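Ticket: Heating schedule keeps resetting overnight
Opened: 08/10/2024
Status: Open, waiting on parts

Okay, adding my notes here so whoever picks this up doesn't have to start from zero. The Inley thermostat in the upstairs hallway forgets its schedule every night. I set it in the evening, it shows the right times, and by morning it's back to the factory program and the house is freezing (or boiling, it can't make up its mind).

Tried so far:

Fresh batteries. No change.

Full reset, holding the side button for 30 seconds. The screen went blank and came back and I got very excited -- then it lost everything again by breakfast. 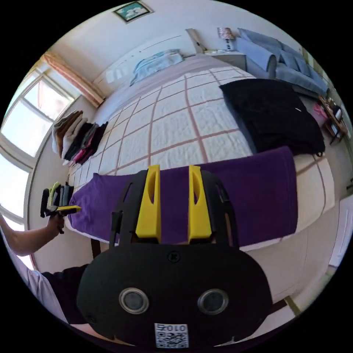
Next I turned off the app completely and set the schedule on the wall unit by hand. Same thing! So I don't think it's the phone or the account. I also moved the hub off the shelf next to the router, like the Storklow forum says to, and the signal went up to 85 percent. Nice, but the schedule still vanished.

Then I pulled the log from the hub. It holds 4,000 lines and most of them are just temperature readings, but there's a "clock invalid" entry every night right before the schedule goes. That smells like the little backup battery on the board to me. It would explain why the clock goes when the hub does its nightly restart.
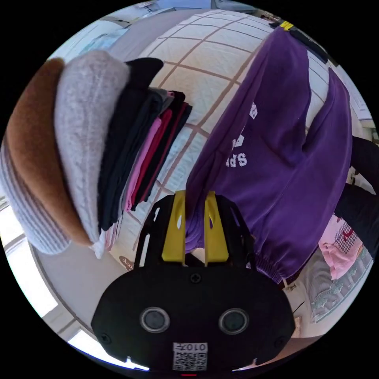

Hằng Đặng
Ticket owner, upstairs heating

Update: I asked Ciltevby support and they agreed it sounds like the backup battery. They're sending a new board, and the old one goes back in the same box. For now I've switched off the nightly restart in the hub menu, and the schedule has held for four nights -- fingers crossed! Please don't turn the restart back on until the board is in. If it drops again before then, paste the last few log lines under this note and leave the wall unit on manual.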